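Section 4: Setting up call blocking and quiet hours

Right, if you've followed me through sections 1 to 3 your Rissanen handset is charged, the SIM is in and you've got at least one bar of signal. Now for the part I get the most emails about. I've set up 19 of these for family and neighbours in Roswood, so most of what follows comes from getting it wrong first!

Before you start, have your voicemail PIN to hand (it's on the letter from Eltato that came with the SIM, under the big bar code). You'll also want the phone to be on mobile data, with wi-fi off. The menus look the same either way but the network settings in step 6 won't save over wi-fi.

4.1 Turning on call blocking

1. From the home screen press Menu, then scroll down to Call settings. On older software it's called Calls and is one level further down, inside Tools.

2. Choose Blocking. The first time you go in you'll get a page of small print. Scroll right to the end and press Accept.

3. Set Unknown numbers to Send to voicemail. There's a Reject option as well, but I leave it alone. Aqeel Sial had his on Reject for a fortnight and missed two calls from the hospital, which rings from a withheld number.

4. Press Back once. Once only! Pressing it twice takes you out without saving and there's no warning.

5. Open Allowed list and add anybody who must always get through. You can pull people in from Contacts, or type a number by hand. The list holds 154 entries.

6. Go to Network blocking and switch it to On. The phone will think about this for a while and then show a tick. If you get error 313, switch to airplane mode, count to ten, switch back and try again.

Note: numbers typed by hand need the full area code, even for your own town. I had the Histcombe surgery in there without its code for months and couldn't work out why they always went to voicemail.
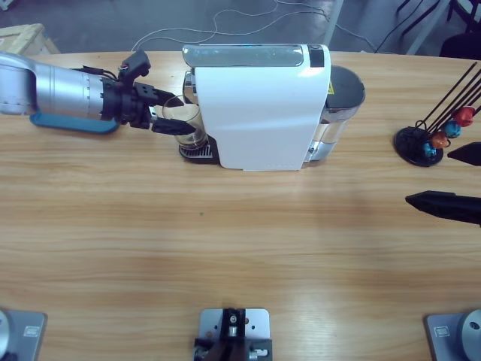
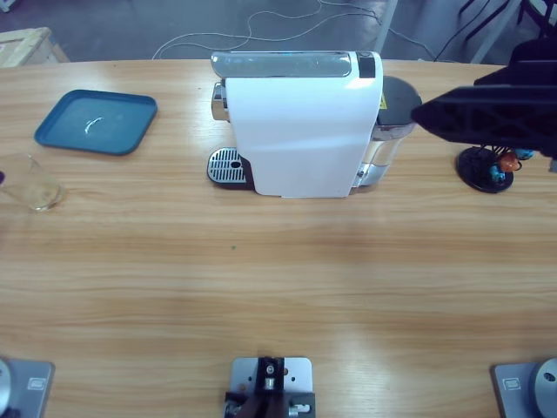
Coffee machine and clear glass in both of these.
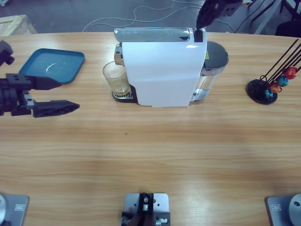

4.2 Setting quiet hours

Quiet hours are separate from blocking, and the two don't know about each other. Quiet hours stop the phone ringing. Blocking decides who reaches it in the first place. So a number on your Allowed list will still be silent at night unless you do step 4 below as well.

1. Go to Menu, Sounds, Quiet hours.

2. Set the start and end times. Mine run from 10pm to 7am. The clock here is always 24-hour whatever you picked in section 2, so that's 22:00 and 07:00.

3. Tick the days you want. All seven are ticked to begin with. I take Wednesday off because my shift starts at five and I like the phone noisy that morning.

4. Open Exceptions and choose Starred contacts. Then go back to Contacts and star whoever you'd get out of bed for.

5. Press Save. You should see a little half moon beside the battery once quiet hours begin.

Caution: alarms still sound during quiet hours, but reminders don't. If you use a reminder for tablets or anything else that matters, set it up as an alarm instead. Please do check this one, particularly on a phone you're setting up for somebody else.

4.3 Testing it

Ring the phone from a landline or a friend's mobile that isn't in your contacts. It should go straight to voicemail with no ring at all. Then add that number to the Allowed list, wait a minute and ring again. This time it should ring as normal.

If it doesn't ring the second time, look at the volume (the side key is very easy to knock), then go back and see whether the number went in with a space at the end. The phone treats that space as part of the number, daft as it sounds. Sidra Dogar spotted that one and I've been grateful ever since.

4.4 Clearing the blocked log

The log keeps the last 400 calls and then stops recording new ones, so give it a clear-out every so often. I do mine when the bill comes in. Go to Blocking, Log, Options, Clear all. This doesn't touch your Allowed list.

Note: the software update from August moved Clear all to the very bottom of the Options menu, underneath Export. If you press Export by mistake just press Back and it'll stop.

Section 5 covers voicemail greetings, so keep that PIN handy.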